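Search this journal Go
Print | E-mail this article

4.2 Walls and the feeling of light

The first part of the survey asked the occupants about windows and lamps. In this section we look at the walls, which take up more of the room than any other surface but were left out of the earlier studies in Nirnitz. We sent 868 letters to addresses in the Dendley and Stakora districts, and 296 rooms were opened to us. In these rooms we took 2362 readings of the light coming back from the walls, always at the same height as the eyes of a sitting person.

The readings were taken in December, between ten in the morning and two in the afternoon. We asked the occupants to leave the room as they use it. Curtains stayed where they were, and things on shelves were not moved. In the rooms where lamps were normally on during the day, they were kept on, and this was noted on the sheet. We are aware that the lamps make the comparison between rooms more difficult, but a room measured with all lamps off would be a room in which no one lives.

Each wall was given a grade from one to six, where 6 is the brightest. The grade was given by eye before the instrument was read, by a person who had not yet spoken with the occupant. The agreement between grade and reading was good for light walls and poor for dark ones. In dark rooms our graders gave nearly always one grade too much. We believe that they adapted to the room while they were filling in the first page of the form, and in the last weeks we therefore moved the grading to the beginning of the visit.

A bright wall has an effect on what stands before it. Dark objects appear darker and their outline is sharper, and small gaps between them are easily seen as light strips. Objects with a shiny surface are more difficult to judge, as they can show darker and lighter places on the same part. Figure 7 shows a bright wall behind dark and silver-white surfaces. On the rounded dark ends one can find a faint highlight from the wall.

Figure 7. Bright wall as background. 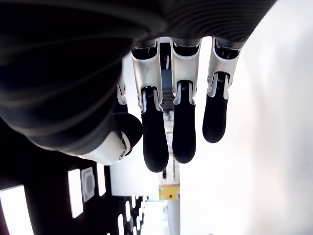 Ilona Fülöp objected, when she read an early version of this section, that we were speaking of bright walls as if they were always welcome. In her own flat, she wrote, the wall opposite the window had been painted white by the landlord, and in the middle of the day she turned her chair away from it to read. She asked us to separate the walls which people choose from the walls which they are given.

We went back to the forms with this question. The occupants who had painted the wall themselves described it with words such as "clean", "calm" and "wide". Those who had found it already painted used "cold" and "empty" more often, also where the reading was the same. The difference was clear in Dendley, where most rooms are let, and weaker in Stakora. We can not say whether it comes from the wall itself or from the general opinion of a person about his or her flat. Gerrit Tshabalala has suggested in a letter to us that the years spent in the room would explain a good part of it, and our form did unfortunately not ask for this.

A second matter is the position of the wall. The grade of the wall opposite the window was a better guide to the answer on "enough light" than the average of all four walls. The side walls mattered mainly in narrow rooms. The window wall itself had almost no weight in the answers, although it was the darkest wall in most of the rooms, as one would expect. Where a wardrobe or high shelf covered the opposite wall we took the reading from the free part only, and this is probably too kind to these rooms.

For the practical reader we note that the paint was of the same kind (Sobczak, matt) in many of the let rooms, so that differences between them come mostly from age and cleaning. Walls near a cooking place lost one grade compared with the other walls of the same room. The ceilings were not graded. They are treated together with the lamps in section 4.3.

Shares 6 | Comments 0
Print | E-mail this article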